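Ticket 3156: Ollberg fingers losing grip on gears, or is it me?
Status: Open
Opened by: Zubaida Jadoon
Area: Grippers / finger swap

Hi all, back again (sorry). I've been comparing the Ollberg fingers with the Naqvi ones for the gear picking job and I've got myself into a muddle, so I'm putting everything in one ticket instead of the trail of messages I left you in August.

Short version: with the Ollberg set, the arm picks up a gear perfectly well, lifts it, and then when it moves across towards the drop point the gear turns a little in the fingers. It doesn't fall, it just arrives crooked, and then of course it won't go on the peg. With the Naqvi set I don't get the turning but I do get a different problem, more on that further down.

Things I've already tried:

Force setting up from 30 to the top of the range. Made no difference I could see, except the close got noisier.

Wiped the finger pads with the alcohol stuff. Slightly better for one run, then the same again.

Slowed the sideways move right down. This does help! But it makes the whole cycle painfully slow and I'd rather not leave it like that.

Rolled the controller back to build 241. No change, so I've put it forward again and I don't think we need to look at the software at all.

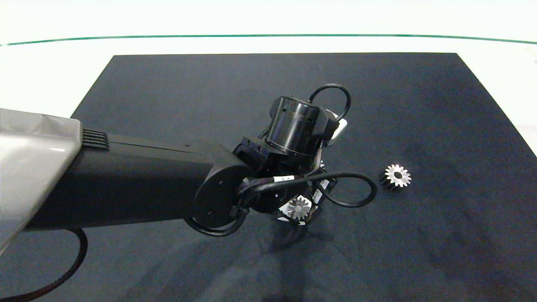

My own hunch is the cable. Every time the wrist goes round, the loop gets a bit of a tug, and I wonder if that tug is what nudges the fingers just as the arm sets off. I've re-tied it twice now, first with more slack and then with less, and I'm fairly sure the version with more slack was kinder. I haven't been able to prove it though, and I could easily be talking myself into it. If anybody at Sembridge has a drawing of how the cable is meant to run past the wrist, please send it over, because the leaflet in the box stops at "route cable neatly", which made me laugh but didn't get me very far.

Update, 2.15 pm

Right, had lunch, tried again with a clearer head. I took the sideways move out completely and just did pick, lift, wait, put down. No turning at all. Then I put the move back in but kept the wrist still, and again hardly any turning. Then wrist and move together and there it was, crooked gear. So I'm feeling a bit smug about the cable, but I'll do it all again with the loop unclipped before I start shouting about it.

Now the other problem, which may want its own ticket (tell me and I'll split it off). When the wrist camera looks for the next gear, the find step is fussy about light parts. It's happy with the darker ones every time. With the light ones it sometimes gives a centre that's off to one side, and then the fingers come down uneven, one touching before the other. I first put that down to the Naqvi fingers because that's what was fitted when I noticed it, but it does it whichever set is on. So apologies to the Naqvi fingers, I was rude about them in my notes.

I think it's partly glare and partly shadows. I turned the exposure down two steps and the centre got steadier, but then it started missing the dark gears, so there's a balance to be found and I haven't found it.
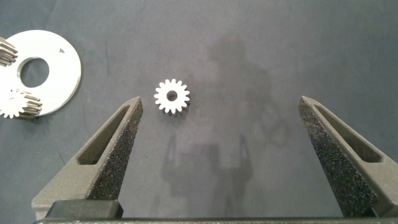

Wrist camera view with the fingers open, small white gear between the tips and a bit left of the middle.

What I'd like from whoever picks this up:

Can we have separate exposure settings for light and dark parts? I know the Oltby bench has something like it, and I'd happily copy theirs if somebody shows me where it lives.

Is there a proper strain relief clip for this wrist, or does everyone just use ties?

And has anyone else run the Ollberg fingers on small gears for a full shift? I've only done short runs, and I don't want to send them back if it's all down to my cable.

I'm leaving the Ollberg set on my desk with the screws in a bag taped to it, so please don't tidy it away. Next up is the unclipped test, and I'll add the results to this ticket when I've got them.

Zubaida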